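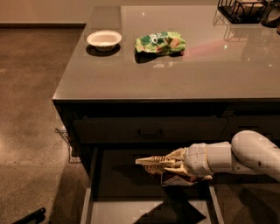
Cindillow Evidence Bag Kit

If you collect, store or move physical evidence, you already know how much rides on a good seal. The Cindillow kit is the one we keep coming back to at Zallilell, and we're thrilled to have it in stock again for November!

Each kit holds 40 clear bags in 2 sizes, with a write-on panel across the front and a numbered tear-off receipt along the top. The closing strip shows a bold pattern the moment anyone tries to peel it back, and it does the same if the bag has been chilled or warmed first. The panel takes ballpoint and marker – pencil is a bit faint, so we'd skip it.

The part we love most is the chain of custody label. It has 13 lines for handovers (older versions ran out of room fast) and the boxes are big enough for real handwriting. There's a separate pocket on the back for paperwork, so you can pull out a lab form without touching the sealed section.

What's in the box
Large bags, 12 x 16 inches: 19
Small bags, 6 x 9 inches: 21
Spare custody labels: one sheet
Quick guide, printed on a card

Good to know
These bags are for dry items. Damp clothing should go in paper, and the Nautiyal paper sacks use the same label layout, so your records will match. For needles and blades, use the Trillent hard tubes. They fit inside the large bag with room to spare.

Storage
Keep unused bags flat, in the box, away from direct sun. The use-by month is stamped on the end flap.

Sold by the single kit or by the case. Case orders ship in one carton.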